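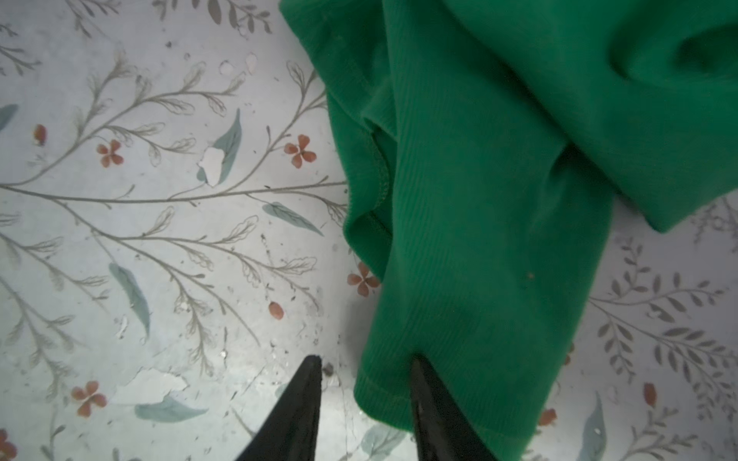 *Green ribbed knit on one of the flower-print tables at the Wovari room, Jelcombe.*

**PRESS RELEASE — for immediate use**

# Wovari opens a folding and mending room in Jelcombe

*Knitwear, old tables and a free place to sort your clothes before the summer*

JELCOMBE, April — Wovari, the clothing care workshop, opens its second room this month, in the former Kravchuk drapery shop in Jelcombe. The room is for people who have clothes to fold, sort, mend or pass on and who do not have the space, or the patience, to do it at home. Entry is free. Visitors may bring one bag of clean clothes each and stay as long as they wish between ten in the morning and four in the afternoon.

The first Wovari room has been working in Runasow for 29 months. During this time the visitors there have sorted their wardrobes, learned to fold jumpers so that the shoulders keep their shape, and repaired a great number of hems. In its last full year the Runasow room received 489 bags of clothes. Most of these clothes went home again with their owners, in better order than they came. The rest was given to other visitors or kept for mending practice.

## What is in the room

The Jelcombe room has one long space at the front and a smaller one at the back. At the front there are the folding tables, and at the back there are shelves, two sewing machines and a sink. The tables were already in the shop when Wovari received the keys. Their tops have a pale print of thin sprigs with small leaves, and between them are red flowers with four petals. The print is worn, and in some places the top layer has chipped away and one sees the white below it. We have decided to keep them. The height is good for standing work, and many people in Jelcombe remember this print from the years of the drapery.

For delicate clothes we ask visitors to lay a cotton cloth over the table first. The chipped places can catch on a fine knit. The cloths are kept in the basket near the door and are washed by us every evening.

Storage shelves at the back can hold 40 bags. A bag may stay on the shelf until the end of the month in which it was brought. After this date we telephone the owner one time, and then the clothes are put out for other visitors. This rule comes from Runasow, where in the first winter the shelves became so full that the back door did not open.

## First theme: ribbed knits

Each season the room will have one theme. The spring theme is ribbed knits, that is, clothes made of stretchy fabric with fine lines running along it. These clothes are comfortable to wear and rather difficult to fold. The sleeves fall where they want, the fabric rolls at the edges, and if it is hung on a thin hanger for a long time it becomes longer than it was.

On the tables visitors will find short printed cards with the method which we use. In simple words, it is this:

1. Put the garment on the table and leave it crumpled for the moment. Do not pull it by the sleeves.
2. Find the hem seam with your fingers. It is the raised line, and it tells you which way the fabric wants to lie.
3. Smooth the body from the hem upwards with a flat hand. Follow the ribs and do not stroke across them.
4. Lay each sleeve straight down along the side, then fold the sides to the middle.
5. Fold the whole in three parts, from the hem to the neck.

Check the fabric for small specks before the last fold. A speck of dust or a bit of thread is easy to take off while the cloth is open, and it is often forgotten when the garment is already on the shelf. If it does not come off with a dry brush, please put the garment to one side and ask at the desk. We prefer that visitors do not rub a knit with water at the table.

Seams will be the second part of the spring theme. A hem on a ribbed fabric must stretch together with the fabric, otherwise the thread breaks the first time the garment goes over the head. In the afternoon sessions we will show two hand stitches that are suitable for this, and one setting on the sewing machine. The sessions begin at two o'clock and have eight places. No experience is needed, but please bring something of your own to work on, preferably something you still like.

## A note from Wovari

"When we opened in Runasow we thought that people would come mostly for the mending," the company writes in its letter to neighbours. "In the first weeks they came mostly for the tables. A big flat table is a luxury when one lives in two rooms. Somebody spreads out a green jumper, somebody else spreads out curtains, and after half an hour they are talking about moths. We would be glad to see the same in Jelcombe."

## Gifts and materials

The room accepts thread, buttons, zips and clean pieces of knitted fabric in any colour, also with holes. Pieces should be at least as large as a pillowcase, so that they can be used for practice. We cannot take shoes, duvets or anything with a fur trim — there is not enough space and we do not have the right machines for it.

Local shops which have hangers to give away are asked to write first. Wide wooden hangers are very welcome. We have already enough of the thin wire ones.

## Practical information

- **Place:** Wovari Jelcombe, the former Kravchuk drapery, entrance from the yard
- **Open:** ten in the morning to four in the afternoon
- **Price:** free; thread and buttons are paid for by donation
- **Mending sessions:** two o'clock, eight places, please put your name on the list at the desk
- **Access:** one low step at the entrance, with a ramp; the back room has a narrow door, and a table can be prepared at the front for anyone who needs it
- **Bus:** number 32 from Runasow stops at the corner

Children are welcome together with an adult. The sewing machines are for visitors of twelve years and older. Tea is made at three o'clock and is drunk away from the tables.

## For editors

Wovari is a small company for the care and repair of everyday clothes, with rooms in Runasow and Jelcombe. Journalists who wish to see the Jelcombe room before the opening may come in the morning, after nine. The folding cards for the spring theme can be sent by post or collected at the desk, and may be printed in full if Wovari is named as the source.

— ends —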